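Sim benchmark reporting: what goes in the pass criteria?

Forum > Mobile manipulation > Practice and standards

Chie Ishida
Posted in August
We are writing an internal rule for how simulated household runs get reported before anyone signs off on hardware time. The draft says every result must list scene version, seed, start pose, contact count and time limit. The bathroom set in Mevenlow is the first one to go through it, 600 episodes per policy. Start view for the first batch:
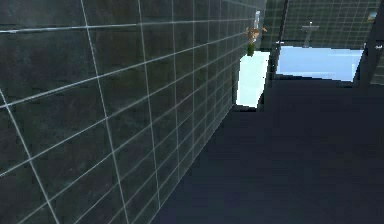 Do aborted episodes count toward the total?
They count as failures, and the abort reason is logged beside the seed.

Comments welcome on the contact rule in particular. Draft text: "Any unplanned contact with a fixture or door fails the episode."

gowda_bench
Too strict. At Gowda we ran the same wording on 3,664 episodes and most of the failures were light touches on shelf edges. The number told us nothing about the policy. Set a force limit and report touches separately.

tolerance_stack
Disagree. Contact force in a simulator depends on the solver and the time step. A limit tuned in one build is meaningless in the next. Contact or no contact is at least repeatable.

gowda_bench
Repeatable and useless. You end up favouring policies that stay in the middle of the room and never reach for anything.

Chie Ishida
Both points noted. Shelving is where it matters most for us, so clearance should be stated per scene.

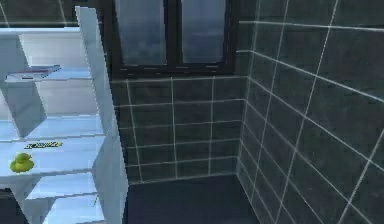

I would add a minimum passage width to the scene sheet, 700 mm for our base, and record the closest approach for every episode. Readers can then apply whatever limit they like.

vevska_user
We do that on the Vevska cell. Storage is small if you only keep the minimum and its time stamp. What about doors? Fixed or hinged changes everything.

Chie Ishida
Door state goes on the sheet as an angle, per door, at episode start.

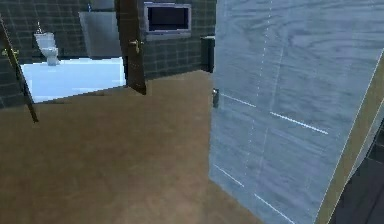 A word like "ajar" is not acceptable in that field. If the angle is randomized, give the range and the seed.

tolerance_stack
Fine with that. I still want the zero-contact figure in the first column, with force in the second.

gowda_bench
Other way around, but I can live with both being printed. Who checks the sheets?

Chie Ishida
Second reader from outside the project, nine seeds rerun from the logs. Any mismatch and the whole batch goes back. Lanari has a blank sheet we can adapt, I will post the revised clause 4 once I have merged the comments.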